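**Landscaper wants 500 up front for a "soil and levels survey". Normal?**

Asked by Teodora Shehu

We want the back garden redone: old patio up, a low retaining wall where it slopes, new turf and one decent bed along the fence. I had two firms round. The first, Nater, walked about with a tape, asked a few things and emailed a price. The second, Gorska, spent longer and seemed to know more, but won't quote until I've paid £500 for a survey. They say it's "redeemable against the full works", which to me sounds like a voucher for something I haven't agreed to buy.

The garden isn't big. Is this a real thing or a way of making sure I don't shop around? The Nater quote is one line and a total, so I'm not thrilled with that either. 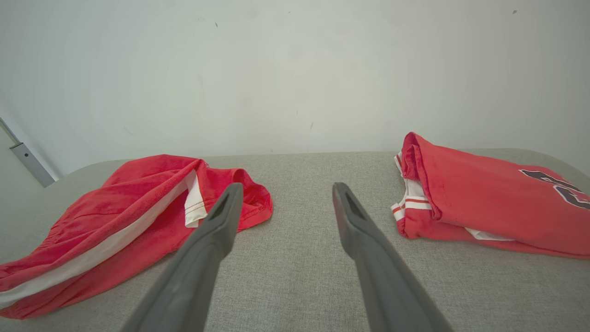 I should add that the slope runs towards the house, and there's a soggy patch by the back door every winter. Gorska mentioned drainage and Nater didn't. I can't tell whether that's expertise or upselling.

---

**Berwyn Wynne** (marked as helpful)

Bit of both, I'd guess. Paying for a survey is fair enough if you get something for it. Ask them, in writing, what you'll be handed at the end. If the answer is a drawing with levels marked, a note on where the water is going and a plan you could give to another firm, then you've bought a piece of work. If it's "we'll use it to prepare your quotation", you have paid them to do their own sums.

Read the redeemable bit carefully too. When I had mine done the fee came off the final bill, but the final bill had grown by the time we got there, so I never really saw it again.

I wouldn't go with the one-line quote as it stands. Ask Nater for wall, drainage, turf and waste removal priced separately. A slope running at the house with no word about water would bother me more than the £500 does. Any wall holding back wet ground needs somewhere for the water to go, and patio levels near the damp course matter as well.

Get a third firm in before you pay anyone.

---

**Eleni Lazarević**

Never pay upfront for anything. My sister paid a deposit for decking and waited 4 months. They're all the same, the nice websites are the worst.

---

**Danica Kolev**

Not sure I'd go as far as Eleni, but I would ask to see a survey they've done for somebody else with the address blanked out. We asked for that and the firm went very quiet. Another one sent 5 pages the same evening, and 2 of those were about the company's values, so make of that what you will. The other three were useful and we did hire them.

Also check whether the wet patch is a leaking gutter or a blocked drain first. Ours was.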